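Painting over wood-grain kitchen doors — grey or give up?
Forum: Kitchens and Joinery

Tarnwick
Posted 8/17/22
We bought a house with 32 doors and drawer fronts in orange oak. Quote for a new kitchen from Ferrand came in at £3,428 before fitting, so I'm thinking of painting. I'd like a mid grey but I want the grain to show through. My brother says that always looks cheap and I should fill it. Has anyone done it and lived with it?

pell_m
Fill it. I did mine in December with two coats of fine filler, sanded between, then Bukier primer and satin on top. Smooth as anything. It took three weekends, mind.

Oddbins22
Disagree with filling. Oak moves and the filler cracked along the joints on mine within a year. Degrease, light sand, one coat of primer, two thin topcoats. Grain stays and it hides knocks better than a flat finish.

pell_m
Then you used the wrong filler or put it on too thick. Mine hasn't cracked anywhere.

Oddbins22
Yours has had eight months. Come back to me next summer.

Corentin Tanguy
I spray these for a living. Both ways work if the grease is off first, and most people skip that part. Sugar soap twice, rinse twice, leave overnight. Do the area round the handles a third time. If you want the grain kept, go for a wood stain in grey or a thinned paint. Thick paint half fills it and you end up with neither one thing nor the other.

Tarnwick
Thanks. Is the Flisine stain any good over old varnish?

Corentin Tanguy
No. Varnish has to come off for any stain. If you don't fancy stripping 32 pieces, use paint.

hallgate
Watch the colour as well. We picked a grey from a small card and it went quite blue once it was on a whole run of cupboards. We painted the plinth paler and it helped a bit. Fimberg do sample pots, so try one on the back of a door first.

pell_m
Agree with that. Look at it in the evening with the lights on too.

Tarnwick
Paint it is then, grain left alone. I'll do the utility room doors first and see how they wear. Brother not convinced. This is the sort of grey I'm after, with the strip along the bottom lighter as hallgate suggested.

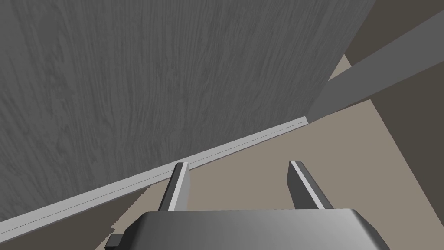 Bluish grey with the grain showing, paler strip underneath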